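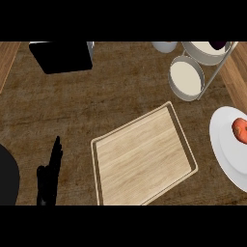
The simulated kitchen table: empty wooden tray in the middle, dish rack behind it, fruit on the plate to the right.

What should we budget for a first arm if we already have the task working in simulation?

Posted by Prarkus, 2/27/24

Hello all! We're a small makerspace and five of us have been building a tabletop kitchen project since last summer. So far it's all in simulation, with a two-finger gripper, a rack of white dishes, a wooden tray and a plate with a bit of fruit on it. It's been brilliant fun and we've learned loads, but now we'd love to do it on a real table.

We have £2000 set aside and would like to be up and running by June. I've been quoted £1324 for the arm and gripper together from a small supplier called Brarno, delivery included. That sounds wonderful on paper, but I can't tell what else we'd be paying for afterwards. Is the rest enough for a camera, a mount, lighting and all the bits I haven't thought of? And would you buy everything in one go, or get the arm first and see?

One more thing – the dishes in our simulated set are all sorts of sizes, from a small cup to a big round bowl. Does that affect which gripper we should be looking at?

Huw Pumphrey

What a lovely project, and you're in better shape than most people who write in here. After the arm you have £676 left, and I'd split it in a fairly dull way.

Get the mounting sorted first. We bolted ours to a cheap folding table and the whole thing swayed every time the arm stopped, so we ended up buying a proper workbench for £153 second-hand. Best money we spent! Then a camera with a decent stand, and a lamp or two. Your simulated light is nice and even with soft shadows, and a real room with a window will be nothing like it. Ours worked beautifully until mid-afternoon and then went to pieces.

Ask the supplier these before you pay anything:
Is the power supply in the price?
Is there an emergency stop, or do you buy it separately?
What does a spare set of fingers cost, and how long do they take to arrive?
Is the lifting weight given with the gripper fitted or without?

That last one caught us out. The figure on the sheet was for the bare arm, and once the gripper was on we could lift a cup but not a full-sized bowl. So yes, your dishes matter a great deal. Put the heaviest one on the kitchen scales this week, and measure the thickness of every rim. Slim fingers are great for reaching into a rack, but glazed china is slippery and you'll probably want rubber pads on them. Measure your tray as well: if the gripper doesn't open wide enough to go across it, you'll be picking it up by the raised edge.

I'd buy the arm, the stop button and the bench together, then wait a fortnight before choosing the camera. You'll have a much better idea of where it needs to go. Keep £150 back and don't touch it. Something will snap, and then you'll be very glad of it.

Do post again when it's running, I'd love to hear how you get on!

Nicholas

Go second-hand. Colleges clear out arms all the time and you could get a bigger one for the same money. Check it switches on first.

Vallanach

Agree with Huw about the bench, less sure about second-hand arms for a first go. We got one without its controller and spent months looking for the right cable. If you do go that way, ask for a video of it moving and make sure the software still runs on your computer.

Also – buy charity shop plates! We keep a box of them under the bench and it has made everyone much braver about trying things. Plastic ones are fine for the first few weeks, though they're lighter and they slide about more, so don't set your grip strength by them and then swap straight over to china. Real fruit bruises too, so budget for a bag of apples now and then (or just eat the evidence).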